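Likley biscuits to return to shop shelves under new owner

Comfort Agyeman spent her first month as owner of Likley in meetings with people who wanted to know when they could buy the biscuits again. The brand went off sale when its former parent, Sabbagh, closed its bakery division. Agyeman's company, Ornosier, has since bought the name, the recipes and the bakery at Flivport. We spoke at the company's office over most of an afternoon.
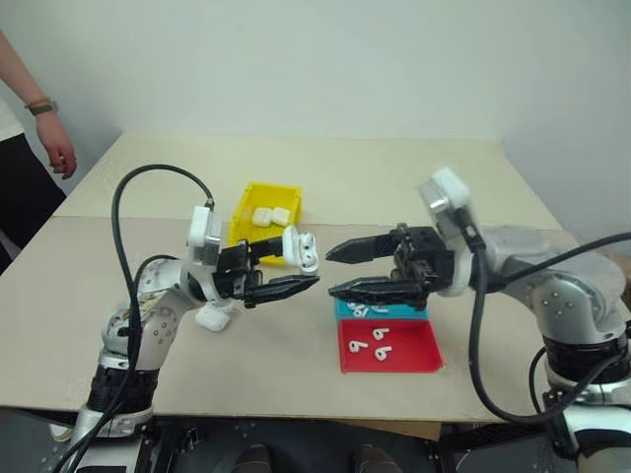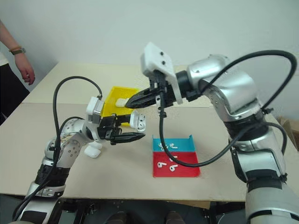
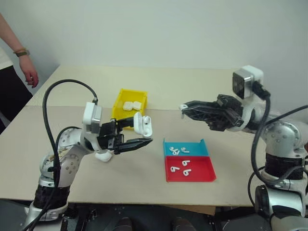 When will shoppers see Likley products again?

"May, for the first four lines," Agyeman said. "Those are the plain shortbread, the ginger, the oat and the lemon cream. The independents get them first, then the supermarkets once we know we can keep up with the orders."

The full range under Sabbagh ran to 22 products. Agyeman said many of those will stay retired. Several were seasonal packs that sold for a few weeks and were marked down for months afterwards, and three were the same biscuit in different boxes.

"I went through the old sales sheets line by line. There was a cheese cracker that cost more to make than we sold it for. I liked it, and I've had letters about it, but it isn't coming back at that price."

Ornosier was one of two bidders left at the end of the sale. The other wanted the name and planned to have the biscuits made under contract overseas. Agyeman would not say how much she paid, or how far apart the offers were. She did say the seller asked for the deal to be settled quickly, and that her bank took longer than anyone wanted.

"We had the money agreed in principle and then there were another five weeks of paperwork. I was ringing them at eight in the morning. The ovens were sitting cold that whole time and the insurance still had to be paid."

The bakery employed 119 people when it closed. Ornosier has hired 47 so far, most of them former staff, on one day shift. A second shift depends on orders through the winter. Agyeman was careful about this and came back to it later in the conversation without being asked.

"I don't want it written that everyone's getting their job back. Some people have found other work, some have retired, and some I'd hire tomorrow if I had the volume. If the supermarket orders come in where we think they will, we'll advertise for the second shift. I can't promise it before then."

Pay rates are the same as under the old agreement. Returning workers have kept their length of service for the purpose of annual leave, a point the union pressed for. Long service leave was harder to settle and is still being talked about.

Sorcha Tierney, the production manager, joined us halfway through. She worked at Flivport for most of her career and was one of the last to leave when the doors were locked. She was also the first person Agyeman rang after the sale went through.

"I said I'd come and have a look," Tierney said. "The flour silo was all right. The big oven needed new burners and a belt, and the wrapping machine had been stripped for parts by somebody, so that had to be replaced. The rest was cleaning. A great deal of cleaning."

She has been running test batches since the burners went in. The shortbread came right on the second day. The ginger took longer, as the old supplier of crystallised ginger has stopped trading and the replacement was cut larger, which tore the dough.

"We're having it chopped finer now. It's the same recipe. If you put it next to an old one I think you'd have trouble, and I've eaten more of them than most."

Butter is the other worry. Likley shortbread has always been made with butter and no other fat, and the price has gone up sharply since the brand was last on sale. Agyeman said the recipe will stay as it was, and the cost will be met partly by a higher shelf price. She has ruled out a smaller packet.

"People notice. They pick it up and it's lighter, and they feel they've been had. I'd sooner put it on the ticket and let them decide."

The packaging will be close to the old design, with the cream background and the red lettering. The plastic tray has been replaced by a cardboard one. Tierney said the first cardboard trays collapsed on the line, and a stiffer version is now being used.

Asked about new products, Agyeman said there is a dark chocolate shortbread in development that will be sold next year if it survives the shelf tests. She has been approached about making supermarket own-brand biscuits as well, and has put that off.

"It would fill the ovens, and I may end up doing it. But the margins are thin and it takes up the same people. I'd like a year of making our own first."

The factory shop at Flivport will reopen a fortnight before the biscuits reach other shops. It will sell the four lines and bags of broken biscuits, which Tierney said she is asked about more than anything else. The bags will be sold from nine in the morning until they run out.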